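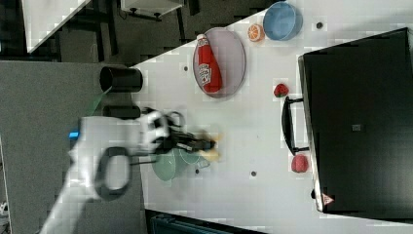
Hi Dzintra, this is the second progress report on the Bellico search and merge work, covering everything since the money came through from Wirkham. The short version is that the new search is live for logged-in members, the duplicate merging is behind, and I've spent less than I thought I would on hosting and more on my own evenings. The duplicates are where I want to start, as they ate most of the summer. You look at a pair of old questions with the same title and assume they're the same question, and then you open them up and it's a ketchup bottle lying on its side on a pink plate with half an orange next to it. Every item is perfectly ordinary, they're all sort of in the same neighborhood, and I still couldn't tell you what the one tag for the lot should be ("lunch"? "condiments"?). That is pretty much what our "printing" tag looks like. It has questions on print statements, on office printers, on printing a stack trace, and one long and rather heated thread on printing T-shirts for the meetup.

What I said I'd do

For anybody at Wirkham who's reading this without the original proposal to hand: Bellico is the question and answer site for people who keep older business software running. Payroll add-ons, stock systems, report writers that haven't had a vendor in years, that kind of thing. The answers are good and the search was terrible. People asked the same thing over and over because they couldn't find the time it had already been answered, and then the regulars got grumpy and closed the new one with a link, and the new person never came back. The grant was to fix search, merge the worst of the duplicates, and write down how the thing works so it doesn't all live in my head.

Search

Very happy with this part! The old search only matched whole words in titles. The new one looks at the title, the question body, the accepted answer and the comments, in that order of weight, and it copes with error codes. Error codes were the big one. People paste in something like ERR-0041:7 and the old search would helpfully throw away everything that wasn't a letter. Now the code is kept as one piece, and also split up, so you find it whether or not you typed the bit after the colon.

I built the index on the Prernberg machine (that's the spare box we named after the street it used to live on, for anyone new) and a full rebuild takes 67 minutes. I'd hoped for less, but it only happens when I change the word list, and the little updates go through while you're refilling your coffee. If a member edits an answer it shows up in search on the next page load in most cases. There's one case where it doesn't, which is when an answer is edited and then the question is retagged straight after. The second job overtakes the first one and the edit gets lost until the next rebuild. I know why it happens, I have half a fix, and the half I have makes everything else slower, so it's sitting on a branch for now.

Logged-out visitors still get the old search. I want to leave it that way until October, partly because crawlers hammer the search page and I'd like to see what normal use looks like first. If you'd like to show it to the board, your own login will work fine, just make sure the box says "Search everything" and not "Search titles".

Merging

So, this is the behind part. I proposed merging 1445 pairs that the site had already flagged as likely duplicates, and 450 of them are done. I said in the proposal that the script would do most of it and a person would only have to nod. That was optimistic of me. The script (Ķēniņš, which is what the folder has been called since the first commit and I'm not renaming it now) is very good at spotting that two questions share a title and a product name. It is bad at noticing that one person is on version 4 and the other on version 6, where the menu moved and the answer is the opposite.

I let it run unattended exactly once, on a batch of 20, and had to pull apart most of them by hand afterward. Nothing was lost, because a merge keeps both originals in the history, but a couple of members got notifications telling them their question had been folded into something completely unrelated, and they let me know what they thought of that. Fair enough. I wrote to each of them and turned off notifications for merges until a person has approved them.

The way it works now: the script proposes, and it puts the two questions side by side with the differences in version, operating system and error code marked in the margin. Then I, or one of the moderators, choose merge, link or leave alone. "Link" is new and I wish I'd thought of it sooner. It keeps both questions standing and puts a line at the top of each saying the other one exists. A lot of the pairs I was agonizing over turned out to be links, and once I had that button I got through them much faster.

The tags are the other half of it. I hadn't planned on touching tags, it's not in the proposal, and I kept telling myself I wouldn't. But merging two questions means deciding which tags survive, and some of our tags mean four different things depending on the year. I've split "printing" and "export" and I've left "misc" strictly alone. There's a page on the wiki where members can argue over the names before I change anything, and they are certainly using it.

Documentation

Some done. There's a page on how to rebuild the index, a page on how to restore from the nightly copy (I've done a real restore following only my own page, found two steps missing, and put them in), and a rather rambling page on how ranking works which needs a second pass. Still to write: the merge screen, how the flags get made in the first place, and what to do when the disk fills up. The answer to that last one is currently "phone me", and I realize that's not great.

Money

Hosting is under what I budgeted. I'd priced in a second server for the switchover and didn't need it, as Prernberg handled both the old and new search at once without complaining. I haven't moved that money anywhere. What I'd like to do, if you and Wirkham are OK with it, is put it toward paying one of the moderators for their time on the merge queue. They know the payroll products far better than I do, and I don't love asking people to do hours of fiddly comparison for a thank-you and a badge on their profile. Let me know if that needs a formal change request or if an email is enough. I couldn't tell from the grant letter.

No equipment bought. One software license renewed, receipt is in the shared folder with the others.

What's been annoying

The member profile export. It isn't part of this grant, but it keeps landing on me in the middle of it. Members can download everything the site holds on them, and the file includes a "topics of interest" list that the old recommendation feature worked out years ago and that we've never shown anywhere. People are finding it and asking where it came from, quite reasonably, and some of the guesses are pretty wild (I'm down as a fan of fax drivers). I'd like to just delete the old lists. The feature's gone and nothing reads them anymore. But it's member data, so I'd rather have a yes from you than decide it by myself late one night.

Also the test suite. It passes on my laptop and fails on the server one time in every handful, always in the date handling, and I'm treating it as a time zone thing until proven otherwise.

Next

First is the overtaking bug in the index, since I'd like that gone before logged-out visitors get the new search. Then back to the merge queue, version 4 and 6 questions first because those are where people get wrong answers and break things. I'm no longer promising the whole list by the end of the grant. I think a realistic target is every pair looked at once and given one of the three outcomes, with the hard ones allowed to stay as "leave alone". If Wirkham wants the original wording kept, tell me soon and I'll work out what else has to give.

Things I need back from you: a yes or no on paying a moderator, a yes or no on deleting the old interest lists, and whether the next report should go to Dzintra Mägi only or straight to the grants inbox as well. Last time I sent it to both and got two sets of comments that didn't agree with each other.

Sep 11, 2023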